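The fault at Kerau first showed up in November, when the left gripper of a two-armed machine failed to open on command. Bình Dương, who runs testing there, was standing 2 meters away.

"The right side let go and the left side didn't," Dương said. "The arm went on to its next position with the pillow still in it and pulled the cover open along the seam."

The log showed 37 late releases in 300 runs. Dương stopped all work with both arms that afternoon.

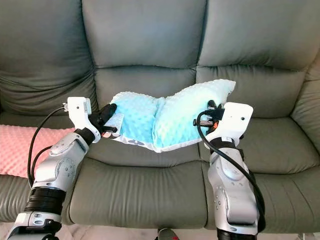
Both grippers hold a pillow over the middle seat of the sofa at Kerau.

The cause was a worn connector on the gripper cable. When the signal dropped, the software took silence to mean the fingers were open. "That was our mistake," Dương said. "No signal should mean stop."

The connector was replaced and the code changed so that both arms halt if either gripper goes quiet. It took 9 days. Dương also moved the stop button closer to the operator's chair.

Testing started again with pillows only. Blankets are still on hold. "They catch on things," Dương said. "I want more hours first."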